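Hand-held grippers teach a robot to clear up, no robot needed in training

A team at the Zulov lab has trained a two-armed robot to pick up, pass and put away soft packages using only recordings made by people walking around with a gripper in each hand. The results came out in June and they're a lot of fun to read.

The usual way to collect this kind of data is to steer a real robot by remote control, which is slow and keeps you stuck in one room. The Zulov group went the other way. Their method, called Diviven, uses light hand-held grippers with a wide-angle camera on board, so people can record wherever the objects happen to be – hallways, storerooms, offices, under the stairs.

In all, the team gathered around 1000 recordings in 4 buildings. The surprise was in the mix. A model trained on 600 recordings spread over all the buildings did better in a new place than one trained on the full count from a single building. Changing the scenery mattered more than piling up repeats, and crinkly plastic wrap, a classic headache for robot vision, caused far fewer dropped packages once the lighting varied too.

Square printed markers help the software work out where one gripper is compared with the other. That's a big deal for handovers, where being off by a finger's width means a package on the floor. 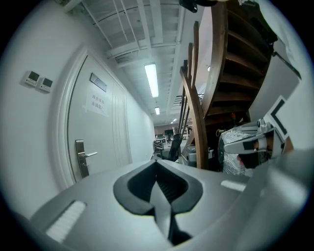
Two hand-held grippers in a corridor, with a square marker on the one at right and a plastic-wrapped package beside it.

Next up is a tougher test with partner group Aaltonen, which wants to try the same recordings on a different arm with a different reach. The Zulov team also plans to share its training code, and we can't wait to see what other labs do with it – stairs and all!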